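4.2 Surface finish and reported wear

Claims about the durability of household surfaces rest on thinner evidence than their frequency would suggest.
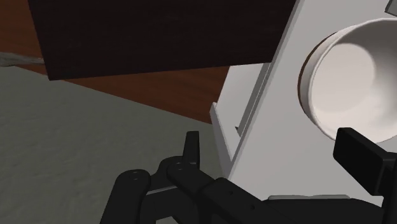
Figure 3. Rendered interior with wood-grain and mottled gray surfaces.

4.2.1 What the earlier surveys measured

The Kultberg survey is the source most often cited for the view that wood-grain finishes "hide" wear better than plain ones. Its 500 respondents were asked to rate the condition of their own tables and counters, once, by mail. No surface was inspected. A person who likes a table may well score it kindly, and the survey has no means of separating a surface that has held up from one whose owner has stopped looking at it. We do not think the result is false. We think it has been asked to carry more than it can.

The Cuesta study did send inspectors into homes, which is an improvement, but it scored scratches by eye under whatever light the room offered. Fine scratches on a dark matte panel and on a speckled gray counter are not equally easy to see, and a low score may mean few scratches or poor visibility. The authors mention this in a footnote and then go on to rank the finishes anyway. Readers of the later trade literature will know the ranking and are unlikely to have met the footnote.

4.2.2 Our own reanalysis

We obtained the Cuesta score sheets and kept the 200 homes in which the same surface had been scored by two inspectors. Agreement between them was fair for plain light surfaces and poor for anything with a pattern. On mottled finishes, the gap between two inspectors looking at one counter was often as large as the gap between finishes that the study reports as a finding. Once we allowed for this, the order of the middle group could not be recovered. Only the glossy finishes stayed where they had been, at the bottom.

The Ballen panel offers a partial check. It followed a smaller set of kitchens for 5 years and used a fixed lamp. Its figures show wear tracking the number of people in the home far more closely than the finish of the counter. We would put more weight on this if the panel had not lost almost a third of its homes along the way, most of them the larger households.

4.2.3 The Trivitach scale

The Trivitach scale was meant to settle such disputes by giving inspectors a printed card to hold against the surface. The card shows scratches on a plain ground only. How it should be read on wood grain is left to the inspector, and we found no two studies that handled the matter in the same way. Until a patterned card is tested, scores from different finishes should be reported separately and left unranked. Section 4.3 applies the same test to floors, where the records are longer but the scoring is, if anything, looser.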